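How I Keep a "Don't Know" List

I started doing this in November, after losing a long argument to my friend Leobardo Cervantes about free will (I was so sure of myself!). It takes one notebook and a little patience.

First, write down something you believe, in one plain sentence. Then put a 2 next to it if you could explain it to someone twice, in different words, without getting stuck. If you can't, it goes on the list. Mine is up to 334 entries and I still love adding to it. 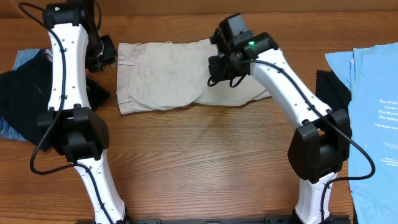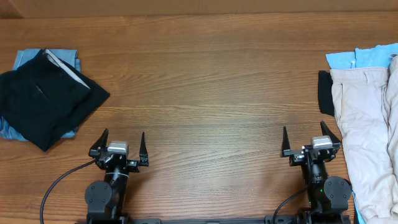

Clothes on the wooden tabletop.

What if I find out later that an entry was true all along?
Leave it on the list and write your reason beside it. The point is to see what you were leaning on when you believed it.

Go back once a month and pick one entry to read up on. I take mine slowly, usually with coffee, and I let myself stop at "still don't know."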